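Shelf-life dates should state the assumption behind them

A best-before date is the output of a model. The manufacturer picks a storage temperature, a humidity and a failure criterion, runs the product until it fails, and subtracts a margin. Only the result gets printed. The inputs stay in a file.

Mariann Pap's test series at Garnberg shows the cost. Crackers held in a dry cupboard met the texture limit at 181 days. The same lot, kept beside a stove, failed well before the printed date. Both packs carried identical labels.
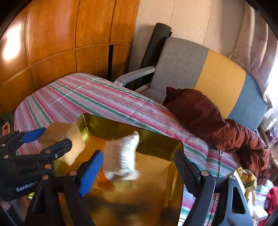 The usual objection is space. A storage condition takes up to 200 characters if written out in full, but a temperature and a humidity limit fit on 2 short lines. Pharmaceutical labels have carried storage conditions for decades — in type no larger than what food labels use now.

A second objection, raised by Parveen Sheikh in March, is that shoppers will ignore the numbers. Many will. Retailers and food banks will not, and they handle pallets of 400 cases at a time. A warehouse that knows the assumed temperature can compare it with its own log and decide what to keep. At present it can only read a date and throw stock out.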